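Ticket 1525: Names of families visible in the prayer request archive
Status: Resolved, waiting for confirmation
Site: Dolevness Christian Fellowship, Mokville
Opened by: Cillian Keogh
Priority: High

Opened 2023-06-25

Good morning. I write for our fellowship, where we support families who left another religion and became Christians. Some of them have relatives who do not accept this, so we never publish a full name. In the prayer letter we use only initials.

This morning one mother telephoned me. She had typed her own name in a search engine and found our website. The page was the old prayer request archive, which should be open only to members who are logged in. I checked from a computer where I am not logged in and I could read it also. Please close this page first and look for the reason after.

What I have tried:
- I changed the archive to "Members only" again and saved. The page stays open.
- I emptied the cache from the Curkel panel. No difference.
- I logged out on my phone and tried there. The page stays open.

Reply from support (Dekker)

Hello Cillian, I have taken the whole archive folder offline, so no visitor can open it at the moment. Members will see a maintenance notice. Can you tell me if anybody changed the theme or the plugins since March?

Reply from Cillian Keogh

Thank you for the quick action. Yes, in March we changed to the new Curkel theme, as the old one did not show the Arabic and Farsi text in the right direction. I did not touch the member plugin. I have now counted the requests which contain a full name and there are eight. Seven are from the years before we made the rule about initials. The last one is my own mistake, I pasted it from an email and forgot to shorten it.

Reply from support (Dekker)

I found the cause. The new theme makes its own printable copy of every page, and this copy does not ask the member plugin for permission. The search engine followed the print link. Your setting was saved correctly, but it was never applied to the copies.

Done on our side:
- Print copies switched off for the whole site
- Existing copies deleted
- Removal request sent to the search engine for the archive addresses
- Server log kept, so you can see which copies were opened

On your side, please change the eight names to initials before we put the archive back. The editor accepts up to 2000 characters for each request, so the longer ones may need to be saved in two parts.

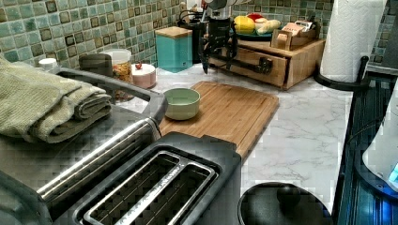
Reply from Cillian Keogh

The names are changed. I also removed the name of one town and the age of two children, as a relative could recognize them from this. The long testimony was over the limit and I divided it as you said.

I tested again with the archive back online. Logged out, I get the login page. Logged in, I can read everything and the Farsi text is still in the right direction. The print link gives "page not found", which is fine for us. Our older members like to have the letter on paper, but I can make this by hand.

One question remains. The search result still shows two lines of the old text under the title, although the link does not open. How long will this stay? I would like to give the mother a clear answer.

Reply from support (Dekker)

We can't promise a date, as this depends on the search engine. I have sent a second request for the preview text only. I will keep the ticket open until you confirm that it is gone.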